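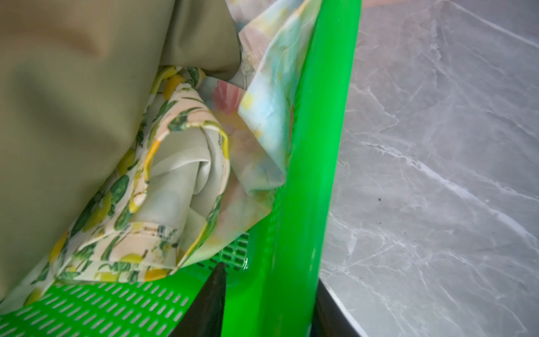
Right, front door restoration thread, as a few of you asked how it's going. Short version: brilliantly, and I've become a person with opinions about hinges.

1/ The door is original to the house, four panels, pine under what felt like every paint colour since the war. The quotes for a new one started at £2,778, so stripping it seemed worth a go first!

2/ Toon Geerts came over to look at the frame. One soft patch at the bottom of the left side, about the length of my hand. He cut it out and spliced in new timber, and I could have watched him do it all day.

3/ The total so far, including Toon's time, the filler, primer and a new weatherbar, is £727. I did the stripping myself over a lot of evenings (old paint, so wet sanding only, mask on, sheets down, please do test yours for lead).

4/ Colour! I had my heart set on a dark blue. Then Celeste Loureiro two doors up showed me hers, a sort of mustardy ochre, and I went home and ordered the same tin. She doesn't mind, I asked.

5/ Draught strip: get the brush kind that sits in a groove. Fiddly to fit, and I got the top piece wrong twice, but the hall no longer whistles when the wind's from the west.

6/ Still to do: second top coat, letterbox, and the stained glass above, which has a cracked corner. Khrystyna Hrynyshyn is having a look at that in June and reckons the lead can stay as it is.

7/ If anyone has a spare brass knocker, the plain ring sort, I'm all ears. Happy to swap for half a tin of ochre.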